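Student Teleoperators Wanted: Dish Clearing Project, Brurnau Robotics Club

The club at Brurnau is looking for 8 students to join the Tornlow project from September through the end of the school year. Tornlow is our entry for the Fiadzo household robotics competition. No robotics experience is needed, but you do need to show up and be patient with slow work.

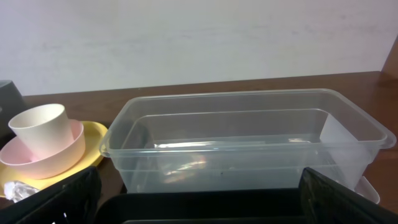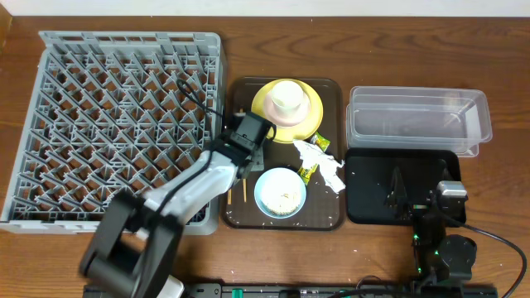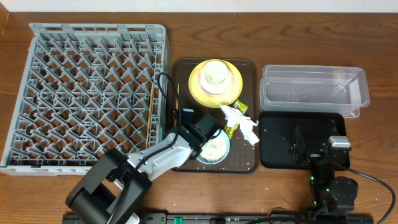 The main job is teleoperation. You sit at the leader controls and steer two arms through a table clearing task, start to finish, while the software records it. Tableware goes into the rack, trash goes into its own container, and food gets scraped off before anything is racked. Last year's team ended the season with 218 recorded runs, and 123 of them were good enough to train on. Most of the rejected ones failed on small items. A bowl or a plate is fairly forgiving, but thin things are hard for the gripper to line up with, like the two chopsticks lying beside the blue bowl on the tray, and a crumpled wrapper changes shape as soon as you touch it. We would like people who will try the same grasp over and over and write down what went wrong.

What you will do

Record runs in pairs. One person drives, the other watches, resets the table and fills in the log. You switch halfway through.

Label finished runs as keep, fix or drop, using the club's checklist.

Help with the training side if you want to. We run our models on Grevix, our own code base, mostly Python. You can learn it here.

Take a turn at cleanup. We use real leftovers, so there is rice and noodles on the table after most sessions, and the rack and trays have to be washed before they go back on the shelf.

Who can apply

Any student in grades 9 through 12. Being good at video games is fine but it doesn't help as much as people expect. Steady hands and decent notes help more. We also have room for one or two people who would rather work on the hardware – cable routing, finger pads, camera mounts. Say so in your application.

If you wear glasses or use a wheelchair, the driver station adjusts for both. Tell us ahead of time and we will have it set up.

Hours

Two sessions a week, 3:30 to 5:30 in the afternoon, in Room 44. There are extra sessions in February before the regional round. You can miss a few, but please don't sign up if you have another activity that meets at the same hours all season.

Pay and credit

Positions are unpaid. Students who finish the year get elective credit and travel to the competition with the team. The club covers the entry fee and the bus. Bring your own lunch money.

How to apply

Pick up a form outside Room 44 or get one from the front office. Write a short paragraph on something you kept working at after it stopped being fun. A page is too long. Forms are due by the end of May.

Everyone who applies gets a tryout in June, around 20 minutes on the arms. We will ask you to move a cup from a plate to the rack. Dropping it won't count against you – we mostly want to see how you go about the second try. Decisions go out before summer break, and there is one training day in August for the new team.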